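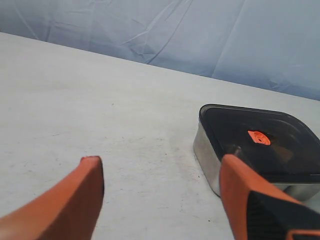 Food storage container on a pale gray tabletop.

Fallach Containers: Frequently Asked Questions

Which sizes are available?
The Fallach line has 3 sizes. All share one lid pattern, so lids from the older Clunevau line do not fit.

Can the containers go in the freezer?
Yes. Leave a gap below the rim when storing liquids. Let the container stand at room temperature for 16 minutes before opening the lid.

How long does hard cheese keep?
Wrap the cut face in paper, close the lid, and store it on the lowest refrigerator shelf. Change the paper every 7 days. Soft cheese follows the date on its own label. 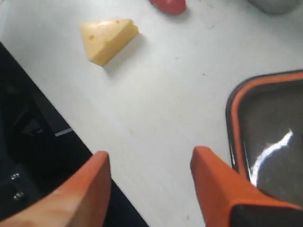
Yellow cheese wedge, toy-like, on a white tabletop.

Why does water collect under the lid?
Warm food was sealed too early. Cool it uncovered, then wipe the lid before closing.

How is the seal removed for cleaning?
Lift it at the notch with a blunt tool. Wash by hand and refit with the ridge facing down. Expect to replace the seal after roughly 200 washes. Sakgate seals are not compatible.
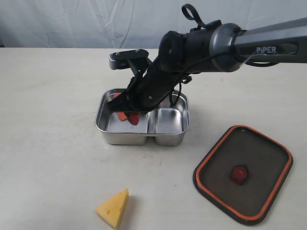 One reader reports that a seal refitted while damp smelled musty by the next morning, and asks whether drying it overnight is enough. It is, provided the lid groove is dried too.

Where are spare parts sold?
Seals and lids ship from the Ouellet warehouse. Order by the code molded into the base.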